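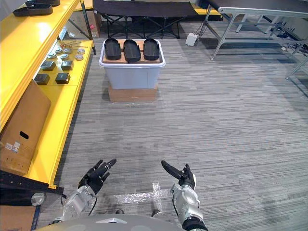
How long does the Welar carpet sweeper take to do a whole room?
Nine minutes for my office, which is 14 feet on the long side, and that includes the time I spent moving the chair out of the way and then moving it back because I missed a spot.

I bought the Welar in August, after my old vacuum began making a sound like a goose in a dryer. It has no motor, no cord and no app. You push it, two brushes turn, and crumbs go into a tray. My grandmother had one and I laughed at it. I have since apologized to her memory.

On low office carpet it is very good. Crackers, pencil shavings, the little paper dots from a hole punch: gone in a pass or two. Fine dust is another matter. The Welar moves fine dust to a new location and wishes it well. Hair wraps around the brushes and stays there until you go in with scissors, a job I put off for six weeks and do not wish to discuss.

The handle comes in three pieces that screw together, and they unscrew themselves again at a steady pace while you work. Naomi Lukumay, who shares the office with me, fixed hers with a turn of plumber's tape at each joint. I copied her and it has held since. The instruction sheet covers this problem with a drawing of a smiling man.

Emptying the tray is where I knock off a star. You press a lever and the bottom drops open, both sides at once, with real enthusiasm. Do it over a big trash can. Do not do it over the small one under your desk, and do not do it in front of clients.

I also tried the Lometti, which costs more and has a rubber bumper. It was quieter and picked up less, and the bumper left a gray line along the baseboard. Back it went.

Would I buy the Welar again? For a flat carpet and daytime crumbs, sure. For a shag rug or a long-haired dog, get something with a plug.

Four stars - and it would be four and a half if the site let me.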